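What I Learned From a Year of Going to Bed Early

18 October 2020
5 min read

I have been a night owl since I was a kid reading under the covers with a flashlight, and last January I decided I was done with it. No more 1 a.m. Off to bed at ten, like my grandmother! A few of you asked how that went, so I made a big pot of tea and wrote it all down.

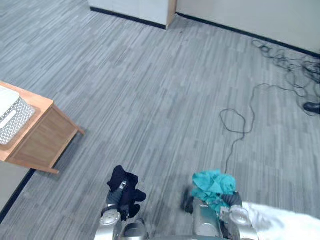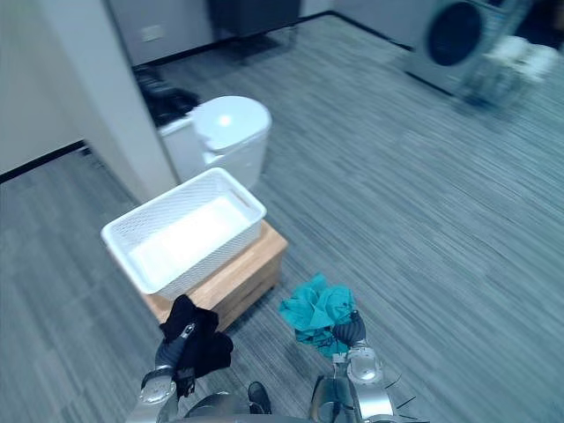
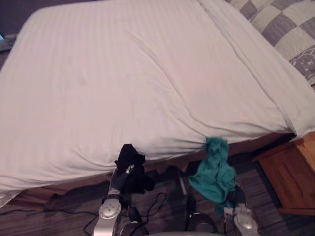
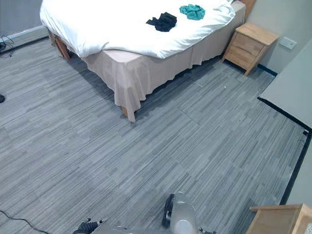 Black and teal clothes, and in the last one they're both on the bed.

So, the first two weeks were awful. I'd get in at ten on the dot, very proud of myself, and then lie there going over every conversation I'd had since high school. My friend Raghda Haddad works nights at a bakery and sleeps like a stone at noon with trucks going by, so I called her for advice. She told me to quit trying to fall asleep and just try to be bored. I thought that was a terrible tip. I used it anyway and by the third week I was out before eleven most nights.

Boredom needs the right book, by the way. Mysteries are hopeless, I'll read until three to find out who did it. What worked for me was a history of the canal at Hulla that I picked up at a yard sale, all locks and tolls and arguments over gravel. I got as far as chapter 4 in January and I think I'm on chapter six now. Lovely book. I couldn't tell you one thing that happens in it.

Then there was the phone. I bought an old-fashioned alarm clock, a Meken, with the two bells on top, and put the phone on the kitchen counter overnight. The Meken is LOUD. The first morning I threw my arm out and knocked a glass of water into my slippers. It also ticks, and for a while I kept it in the sock drawer, which helped with the ticking but made it sound like somebody was ringing me from inside the dresser. Now it lives on the windowsill behind the curtain and we get along fine.

I did fall for one gadget. Byun makes a sleep app (my cousin swears by it) and for a month I let it score me every morning out of 900. I'd wake up feeling great, look at my score, see something miserable and feel tired for the rest of the day. Then I'd have a night where I was up twice with a stuffy nose and it would tell me I'd done wonderfully! I deleted it in the spring and haven't missed it, although I still catch myself wondering what I'd have gotten.

Food, since somebody asked in the comments last time: I moved dinner up to six thirty, and I gave up coffee after lunch. The coffee was harder than the whole rest of it put together. I drink Hurov barley tea in the afternoon now, which smells like toast and tastes like the water you boiled the toast in, and I've gone through a 200 bag box of it, so I guess I like it?

The mornings are the good part. I'm up before six and I get a whole hour where the street is quiet and no one wants anything from me. I've written actual letters. I've watched the guy across the way back his van out very, very slowly. In the summer I had breakfast on the steps most days, and I'd never once done that in all the years I've lived on this block.

What I do miss is late night radio, and the way a movie feels when it's midnight and everyone else has gone up. I let myself have that on holidays. It takes me a few days to get back on track after, and my sister says I'm a bear until I do.

Next up I want to try one of those wool blankets everyone raves about, if I can find one that doesn't itch. Tell me which one you have!

2726 shares | 4 comments

Get new posts in your inbox. Enter your email to subscribe.

We use cookies to improve your visit. By continuing to browse you agree to our use of cookies.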